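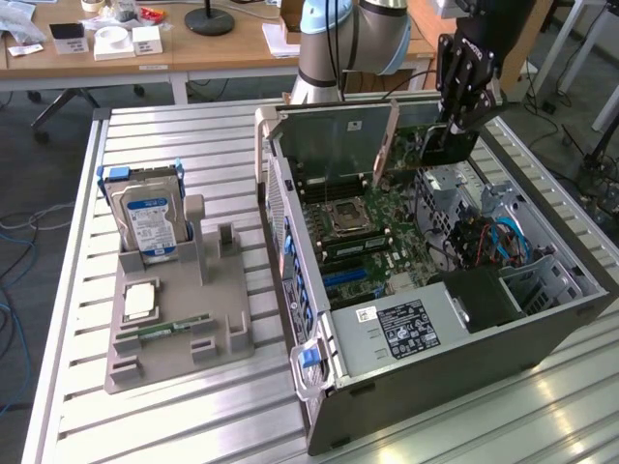 집 대출 서류, 저는 이렇게 정리해요

작년에 집을 사면서 주택담보대출을 처음 받아 봤는데요, 서류가 이렇게 많을 줄 몰랐어요. 식탁 위에 쌓아 두었다가 국물 자국이 난 등기 서류를 보고 정신이 번쩍 들었답니다. 그 뒤로 조금씩 고쳐 가며 쓰는 방법들을 적어 볼게요. 거창한 건 없어요!

파일은 딱 하나, 칸은 여러 개

처음에는 은행 것, 세금 것, 보험 것 다 따로 파일을 샀거든요. 그런데 급할 때는 어느 파일인지 기억이 안 나요. 지금은 칸이 8개 있는 아코디언 파일 하나만 씁니다. 맨 앞 칸은 대출 약정서와 상환 일정표, 그다음은 매매계약서, 그다음은 화재보험 증권. 맨 뒤 칸은 '어디 둘지 모르겠는 것'이에요. 이 칸이 제일 빨리 차요 ㅎㅎ

상환 일정표는 냉장고 옆면에

저희 대출은 240개월짜리라 일정표를 전부 뽑으면 꽤 두꺼워요. 저는 올해 치만 뽑아서 냉장고 옆면에 붙여 둡니다. 앞면은 아이 그림이랑 급식표 자리라서요. 이자가 빠져나간 달은 형광펜으로 쭉 긋는데, 이게 은근히 기분이 좋아요. 자석은 힘이 센 걸로 고르세요. 약한 건 문 닫을 때마다 종이가 조금씩 흘러내립니다.

이체일 이틀 전에 알람

월급 통장과 대출 통장이 다르면 꼭 맞춰 두세요. 저는 이체일이 18일이라 16일 저녁에 휴대폰이 울리게 해 놨어요. 당일 아침 알람은 써 봤는데 출근 준비하다가 꺼 버리고 잊더라고요. 한 번은 잔액이 모자라서 점심시간에 부랴부랴 옮긴 적도 있어요.

영수증은 찍고 나서 봉투에

도배, 보일러, 창호 영수증은 나중에 집을 팔 때 찾게 될 수도 있대요. 어떤 게 비용으로 인정되는지는 공사마다 다르다니까 세무사나 세무서에 물어보시고, 일단은 버리지 말고 모아 두세요. 감열지 영수증은 글씨가 날아가니 받은 날 바로 사진을 찍고, 종이는 편지 봉투에 넣어서 겉에 공사 이름이랑 업체 전화번호를 씁니다. 테이프를 글씨 위에 붙이는 건 하지 마세요. 저는 그렇게 해서 보일러 영수증 금액을 날려 먹었어요.

금리 바뀐 날은 달력에 적기

변동금리인 분들은 안내 문자를 지우기 전에 벽걸이 달력에다 새 금리를 적어 보세요. 저희 집은 지난 4월 칸에 빨간 글씨로 적혀 있어요. 가계부 앱에도 넣어 봤는데 남편은 앱을 안 열어 보고, 달력은 물 마시러 가다가도 보거든요.

버릴 때는 물에 담갔다가

대출 상담 받으러 다니면 견적서가 잔뜩 생기죠. 이름이랑 주민번호가 적힌 종이라 그냥 내놓기가 찜찜해요. 세절기가 없으면 대야에 물을 받아 하룻밤 담가 두었다가 손으로 주물러서 뭉치세요. 코팅된 종이는 잘 안 풀리니까 그건 가위로 잘게! 지난번에 41장을 한꺼번에 담갔다가 대야 가운데 있던 종이가 멀쩡해서 다음 날 다시 했어요. 조금씩 나눠서 하시는 게 편해요.

다음에는 관리비 고지서 모으는 법도 올려 볼게요. 그건 아직 신발장 위에 쌓여 있어서 저도 정리부터 해야 합니다.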